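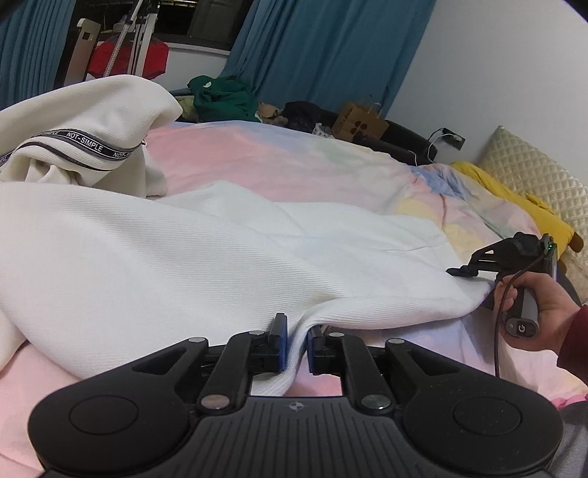
Figure 1. Paired hand-held grippers in use on a ribbed white garment, bed surface.

Section 3: Build and bench results
Nabila Raju and Noura Awwad

3.1 Scope

This section covers the mechanical build of the two hand-held grippers and the first set of garment trials. Software for time alignment is dealt with in Section 4. All parts were made or fitted at the Loncombe shared workshop, apart from final cable dressing, which was done at home.

3.2 Linkage

Each jaw is carried on a pinned linkage so that the tip stays close to parallel over its travel. Our first version used a single pivot per side and the tips toed in as they closed, which pinched cloth at the front edge only. Adding the second link corrected this. The larger lower pins are press fit in the body and the smaller upper pins are a running fit. We reamed the upper holes by hand after printing, and two housings were scrapped when the reamer wandered.

The side housings were opened up at the upper arm to save weight. No cracking was found at the opening after 200 full cycles on the bench.

3.3 Jaw faces

Bare black tips slid on ribbed knit at low grip force. We bonded blue pads to the faces and repeated the test. With the pads fitted, a gathered fold could be held between the tips without the operator squeezing to the stop. Pad adhesive was the weak point: it let go at one corner during the Nilsuwan test sequence and was replaced with a contact cement, cured overnight under a clamp.

3.4 Garment trials

The task was to spread a garment, gather one fold, and carry the fold across. Trials were run on a bed, as a soft surface gives under the jaws in a way the bench does not. We completed 50 trials, of which 13 were rejected. Most rejections were dropped folds on thicker seams. A further 4 trials were repeated after a cable came loose at the connector.

Waistbands and trims need a wider opening than plain knit. Operators tended to approach these from the side, which loads one finger more than the other. We have not measured the effect on pin wear.

3.5 Outstanding work

The cable still leaves from the top of the device and passes over the operator's hand. A clip on the rear of the handle has been drawn up but not printed. The Kosska spring set arrived in December and will be fitted to the left unit first, with the right unit kept unchanged as a reference. Drawings for both units are filed in the Sostcombe project folder under the current revision letter.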